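Subject: Re: [fellness-lighting] Swapping the stairwell fittings

Hello all,

Sorry to be slow in coming back on this, I had the message open for most of a week and kept wanting to add to it.

> We have 11 old twin-tube fittings on the back stairs and the
> ballasts are going one after another. Is it worth putting LED
> tubes in the old bodies, or should we go for new fittings
> altogether? Brallent quoted us for both and there wasn't much
> in it.

If there really isn't much in it, I'd go for new fittings every time. We kept the old bodies at Marras and I have regretted it ever since! The lampholders were brittle and two of them cracked while the new tubes were going in, so we ended up paying for the electrician twice over, which rather ate up the saving.

The ones we have now are the Arix surface type, 2237 lumens each at 3000K, and they are a lovely soft light to come home to (the old tubes made everybody look poorly). They do come with a sensor, and I'd ask for it to be set to drop down low when the stairs are quiet and not go off completely. Ours went off completely until March and I had a good few grumbles about it.

Before you say yes to a quote, do check these with whoever is doing the work:

1. Where the emergency fittings are fed from, and whether the test switch stays where it is.

2. The finish around the new fittings. Ours were 800 mm long and shorter than the old ones, so there was making good to do at both ends.

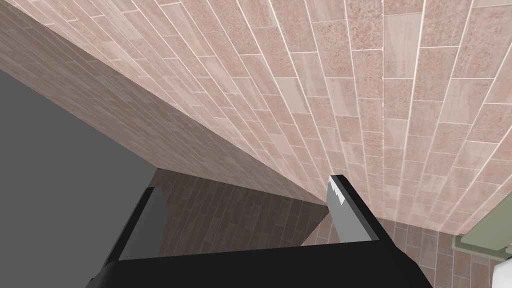 3. Who takes the old tubes away. They mustn't go in the ordinary skip, and it ought to be in the price.

Do let us know how you get on, and I'm happy to send our wiring sketch to anyone who'd like it.

Warm wishes from Marras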